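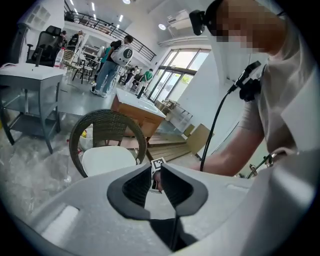
The dark brown wicker chair with its white seat cushion, and the lighter woven armchair farther back.

Leidy Urrego has been fixing up secondhand chairs for long enough that she no longer asks people what they paid. "They tell me anyway," she says, laughing, and pulls the nearest one out so I can sit down while we talk.

I had come to Sotelo on a February afternoon to ask her about wicker, which I knew next to nothing about, and I left two hours later wanting to go through every porch in my family. She likes a round back best. "You lean into it and it holds you on both sides, like an aunt would," she says. "A square back is fine for dinner, but I wouldn't read a book in one."

Her advice for anyone buying used is to turn the chair over before you even look at the front. Check where the legs meet the seat, press on the weave with your thumb, and listen. A little creaking doesn't bother her at all – it's the snapping sound she walks away from. For cleaning she uses a soft paintbrush, a damp cloth and a great deal of patience, and she won't hear of a garden hose.

Cushions are where she and Abelardo Huamán, who shares the work with her, have never quite agreed. He would put a dark one on everything. She keeps going back to white. "Abelardo says white shows every crumb, and I say good, then you'll shake it out!" A new cushion made to fit costs $150 at Sotelo, and she'll happily tell you how to sew your own if that's too much.

Toward the end I asked whether she keeps any of the chairs for herself. She thought about it for a while, and got up to move one a few inches closer to the window before she answered. "Two," she said. "Well – three, if you count the one at my mother's."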